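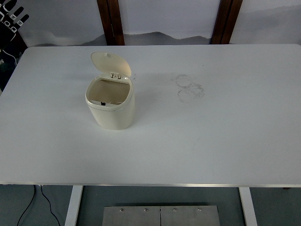 According to Narendra Prajapati, a planner that can't tell an open lid from a closed one has no business sending a hand toward it, and most of the retries his team logged before November came down to exactly that. The estimate of the lid angle was made once, at the start of a task, and never checked again.

Brondow today released version 4 of Salminen, its perception and planning package for tabletop manipulation. The release replaces the single estimate with a lid and hinge tracker that runs for the whole length of a task. Small household containers with one hinged lid, such as countertop trash bins, are the first class of object supported.

The tracker fits a hinge axis to the rim of the container and reports the lid angle with a confidence value. If confidence drops below a set limit, the planner holds the arm at its last safe pose and asks for a new view. Limits can be set per object or per task in the configuration file.

Version 4 also changes how the table surface is handled. Ring marks, stains and small specks on a pale tabletop were at times passed to the planner as thin obstacles. The new surface filter compares each candidate with the fitted table plane and drops anything without measurable height. Shadows go through the same test.

"The filter is the smaller change in the code and the larger one in daily use," said Fernanda Louro, product lead for Salminen. "Paths over a marked table are shorter now, and the logs are easier to read."

In internal testing at the Plullstead site, the package was run through 3000 open and close tasks. The old version stopped for operator input in 827 of them; the new one stopped in 114. Test settings and logs are included with the release — raw joint data is left out to keep the download small.

Existing configuration files load without changes, except that the old lid_state field is now read-only. Users of the Prumthorpe simulator need to update the bridge module before installing.

Salminen version 4 is available now to all current license holders through the Brondow customer portal.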